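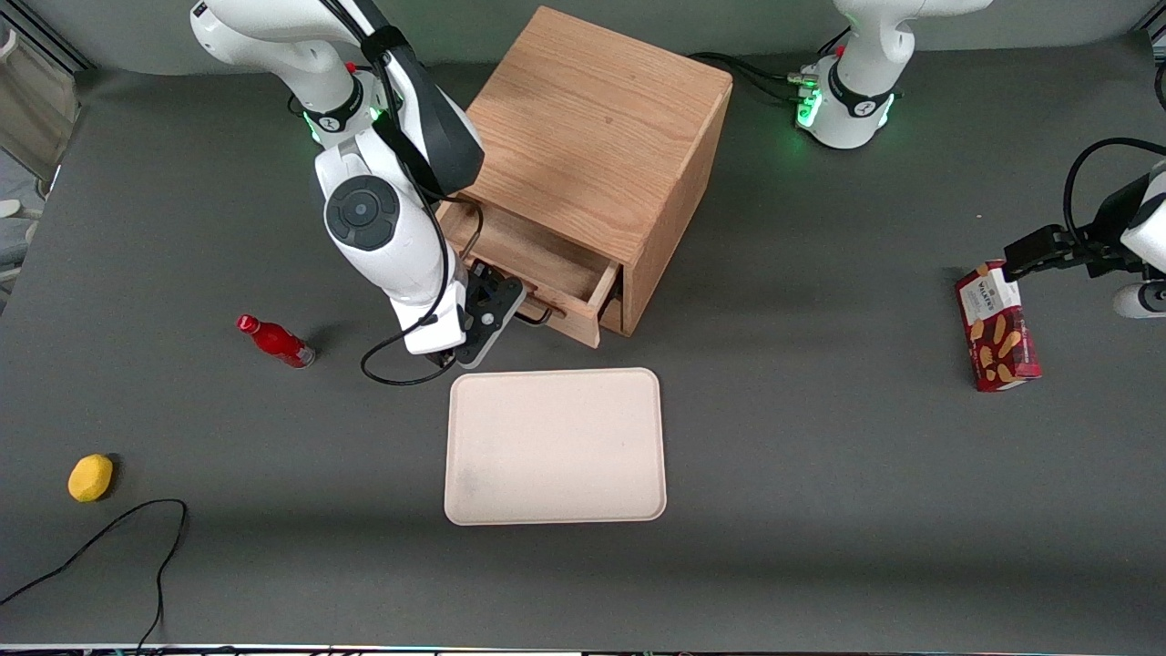

Two-arm cell: still blaming the handle?

Posted in: Cell Setup & Maintenance > Grippers and Wrist Cameras

Bench cell with two arms, parallel grippers on both, a small camera at each wrist. We call it Husar. The job is opening a small wooden cabinet by its black pulls and shifting things around a tray. Since August the drawer pull has been a coin toss on some shifts. Integrator (Kolness) says the handle is too short and wants to sell us longer fingertips. I don't buy it. The handle was the same length in July.

So far I have swapped one set of fingertips, re-run the hand-eye calibration and gone over the finger screws with a torque driver. No change I'd put money on.
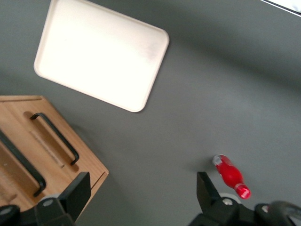 Petro Horobets

I'd leave the fingertips alone too. Spread the fingers wide like that and check both tips against a square. If one side sits even a hair off, a bar pull will show it long before a box will. Calibration won't fix a bent finger, it just moves the error somewhere you aren't looking.

Also, how is the cabinet held down? If the answer is "it's heavy enough" then I've found your problem.

ratchet_dom

It's on two strips of grip tape. And no, I didn't measure whether it creeps.

gantrygoat

Then measure it before anyone spends a cent. Pencil line along the base, 252 cycles, look at the line. We did 9 cells like this with Rameto tape and 4 of them walked.

ratchet_dom

252 is an oddly exact number.

gantrygoat

It's what fits in our shift. Use your own. 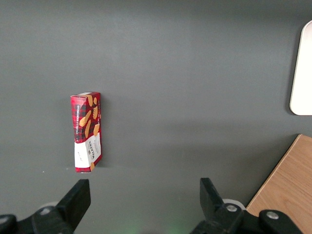
Things I'd check, in this order

1. Finger screws. Paint-mark the heads so you can see one turning.
2. Tip squareness, fingers open and then closed on a gauge block.
3. Cable slack at the wrist. A loop that tugs at full reach will pull the approach off.
4. Camera mount, last. Everybody starts there and I can't see why.

– Domnica Dumitrescu

Petro Horobets

Disagree on 4. A loose camera bracket looks exactly like a creeping cabinet. I'd put it first, it takes two minutes.

Domnica Dumitrescu

Two minutes to check and an afternoon to recalibrate after you've nudged it. Show me one log where the bracket was the cause.

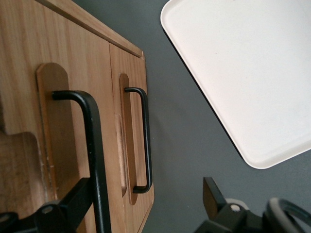
Wrist camera view, door pulls and tray.

ratchet_dom

Doors have their own pulls and those haven't missed once, which doesn't fit the tape theory or the bracket theory very well. Pencil line is going on tonight anyway. Kolness can wait for their order.

gantrygoat

Doors pull at a different height. Doesn't rule the tape out at all. Post the line.

Related threads
Sistlow gripper screws backing out, which threadlocker?
Dress pack rubbing at the wrist
How often do you really recalibrate? (7 replies)
Rameto tape vs. a proper fixture plate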